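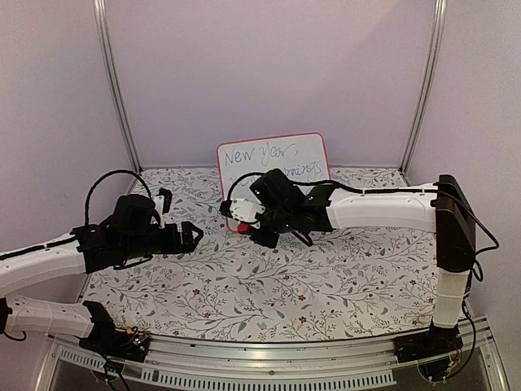

Lurotov twin-arm kit, first impressions after a fortnight

tinsnips_85
Joined: August
Right, mine finally arrived and I've been up till daft o'clock with it every night since. This is the two-arm bench kit, bought direct, 1289 all in with the rail and both power supplies. I've been wanting a proper pair of arms since I sold my old single one and I am so pleased with it!

Build took me two evenings. Links go together without any swearing, the motors daisy-chain nicely, and calibration is a case of moving each joint through its range when the software asks. By Friday I had both sides following the leader handles and was passing a bottle top from one gripper to the other (dropped it plenty, my fault, it takes practice).

Gripes: the manual stops dead at step 104 and sends you to a web page, and the cable clips are rubbish. Leave a generous loop over the wrist or the lead pulls tight when you roll it.

modrail
Lovely. How's the slop at the elbow? I had a go on one at the Nindstead maker day and the long link had a noticeable wobble at full stretch.

tinsnips_85
There's a bit, yes. I nipped up the 4 bolts on the elbow block and it got a lot better. I wouldn't thread a needle with it but it'll pick up a pen lid all day.

Kettlewick
Sorry to be the grump, but 1289 for hobby servos and printed plastic? You can get the same motors loose and print the links yourself. I did mine on the Modis plans and it cost me well under half that.

tinsnips_85
Fair, and if I had a printer that behaved I'd be tempted. How long did yours take, though?

Kettlewick
Most of a winter. I enjoyed it!

modrail
Well there you go. I'd pay the extra. Kettlewick is right about spares, mind, check what they charge for a single gripper finger before you snap one.

intarasuk_owner
I've got the Intarasuk pair and nearly went for these. Main reason I didn't was the open boards down by the base. I've got a cat. Does the Lurotov come with covers now?

tinsnips_85
No covers in my box. There's a file to print your own, see above re my printer.

Kettlewick
I'll run you a set off if you pay the postage. Still think you were robbed.

tinsnips_85
Deal! PM sent. I'll post again when I've got them folding a flannel, which is the plan for the weekend.

intarasuk_owner
Flannel took me a month. Start with a stiff one.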